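Elness Slogan Archive

README, version 13

What the archive holds

Slogans, logos and place-brand statements put out by town and regional governments, along with the public objections made to them. The collection covers 459 slogans from 173 local governments. Each slogan has one row in slogans.csv. Objections are kept separately in objections.csv and point back to the slogan by its ID, so a slogan that drew no complaint has no row there.

The archive was started by Ginevra Sala for a study of how councils pick a slogan and why they drop it. The files were put in their present shape on April 3, 2019.

Files

slogans.csv: one row per slogan
objections.csv: one row per public objection
sources.csv: minutes, press notices and tender papers
notes.txt: coding decisions, oldest first

Main fields in slogans.csv

slogan_id: stable, never reused
place: name of the town or region at the time of adoption
text_original: as printed, including odd capitals and periods
text_english: our translation, blank if the original is in English
adopted, dropped: year only; dropped is blank if still in use
supplier: design firm, or "in house"
cost: as stated in the tender, in local currency, not adjusted

Coding objections

An objection is coded as one of four types: copying, cost, wording or process. Copying means that a named person or party said in public that the slogan or logo was taken from somewhere else. It does not mean we agree. We record the claim, the answer from the council if there was one, and the outcome.

Parkow is the longest case. The council adopted a slogan from the firm Gronolico, an opposition member said it matched one already used by Vidal, and the logo was withdrawn while the wording stayed. It takes up 20 rows in objections.csv. If you are computing averages per place, run them with and without Parkow.

Known problems

Costs are missing for most in-house work. Places that merged are listed under the old name. Translations were done by one person and have not been checked by a second reader. Slogans used only on road signs are probably undercounted.

Changes in this version

Duplicate source IDs removed. The outcome field now allows "unclear". The next update is planned for September.

Reuse

Free for research and teaching. Please cite the archive by name and version number. Corrections should give the slogan ID and a source we can check. 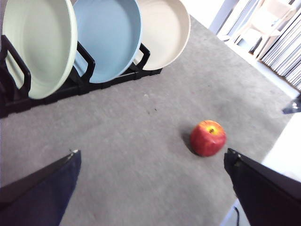
Revathi Rao: Could the Parkow rows be split between logo and wording? The two had different outcomes, and with one outcome field I can't tell which of them a row refers to.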